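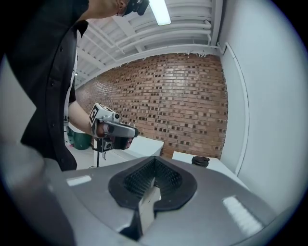 灰毛驴：车被扣了先要清单，没清单什么字都别签，卖家那边的聊天记录今晚就导出来，别等他把你删了再哭。

# 二手电动车买来被派出所扣了，说是赃物，钱能要回来吗

**南门口卖豆花** 发表于2019年3月20日

急，在线等。

Gulmont的二手电动车，Akirside上面买的，2000多块。卖家说自己换工作用不上了，面交，车看着挺新，锁也一起给了，Woler的U型锁，钥匙只有一把。当时没多想。

骑了44天，昨天在菜场门口被拦下来查牌照，车架号一报，说是登记被盗的。车当场扣了，我跟着去做笔录，做到晚上快十点。

现在几个问题：

- 我算不算销赃？会不会留案底？？
- 车肯定没了是吧，钱找谁要
- 卖家在平台上还能看到，头像没换，但是不回我了
- 发票没有，买的时候他说在老家，回头寄，一直没寄

做笔录的时候民警问我价钱是不是明显偏低，我说不知道，新车多少我真没查过。这么说会不会对我不利啊。单子给了一张，写的扣押清单，上面有我签字，颜色那栏好像还写错了，写成深蓝，我那个是黑的。要不要去改？

补充一下，转账是微信转的，没走平台担保，他说走平台要扣手续费。我知道我蠢，别骂了。

---

**半坡老窑**

先说你最怕的那个。掩饰、隐瞒犯罪所得要看你知不知道或者应不应该知道。光是买了一辆车，不等于有罪。看几样东西：价格、交易地点、时间、有没有手续、车锁有没有撬过的痕迹、你们聊天怎么说的。你这个白天面交，平台上公开挂的，聊天记录在，总体不算难看。扣分的是没发票、没走担保。

价格这块你自己去查一下同款新车和二手一般卖多少，截图留着。如果差得不离谱，下次问话的时候交上去。查出来差得很离谱也别去编，问什么照实说，笔录前后对不上比买便宜了麻烦得多。

清单颜色写错，去改。现在就打电话，不用等。车架号和电机号才是要紧的，你对一下这两个对不对，颜色顺带让他们更正，改的地方要有经手人签名。自己别在你那联上涂。

车的事：失主认领的话基本是还失主。善意取得适不适用盗窃的东西，各地掌握得不太一样，你又没发票没过户，我劝你别指望这条，当车没了来打算。

钱的事：

1. 找卖家。卖给你的东西他没权利卖，你可以要求退钱。微信转账记录导出来，对方账号、时间、金额都要能看清。
2. 卖家如果就是偷车的，或者后面被抓了，跟办案的说清楚你付了多少钱，要求登记你的损失。退赃退赔的时候有没有你的份看案子怎么定，但你不说就肯定没有。
3. 卖家也是被骗的（倒了好几手很常见），那就走民事起诉他，小额的，诉讼费不高。不知道真名就麻烦点，所以平台那边要赶紧申请保存他的注册信息，平台一般不会直接给你，警方或者法院调才给。

还有那把锁，也跟警察讲。原车主的锁还是后配的，他们一查就有数。只有一把钥匙这个事，说实话买的时候就该问的。

---

**大橘不减肥**

去年七月我也碰到过，不是电动车，山地车，Benavides那个二手店买的。店里一开始死不认，说出门概不负责，我拿着扣押单复印件去了三趟，最后退了一半。你这个是私人卖的，估计更难。

要我说直接报案告他诈骗啊，别跟他客气。他明知道是偷的还卖给你不就是骗你钱吗。金额够不够立案我不清楚，反正先去报。

微信千万别先骂人，一骂就拉黑，我就是这么把一个卖家骂没的，后面连转账页面的头像都变成灰的了。

---

**半坡老窑** 回复 **大橘不减肥**

报案可以，但是现在他这个案子已经有人在办了，另外跑一个所去报容易两头不管。就找扣车那个所，跟同一个经办人讲，把诈骗的线索交给他。能不能证明卖家“明知”是另一回事，楼主现在手里没这个证据。

平台客服举报也要做，选项里选“疑似赃物”，别选“商品与描述不符”，后面那个会给你转到退换货流程，没走担保的订单直接就关了。

---

**南门口卖豆花**

谢谢各位。刚打了电话，颜色可以改，让我明天下午带着自己那联过去。车架号我对了，没问题，尾数是91，电机号尾数34，都对得上。

Akirside客服说已经受理，让等，没说等几天。聊天记录导了，录屏也录了一份，从第一句开始的。翻的时候才看到他有一句“车牌你自己拆了重上就行”，我当时回了个好的……这个要不要主动跟民警说？

---

**半坡老窑** 回复 **南门口卖豆花**

要说。整段交，别掐头去尾。你当时为什么回好的，怎么理解这句话的，照当时的想法讲。你要是心里没底，去之前找当地司法所或者打12348问一下，免费的，把清单和聊天记录都带上。牌你后来重上了没有？上的时候谁给办的，用的什么材料，这个也理一理，明天八成会问到。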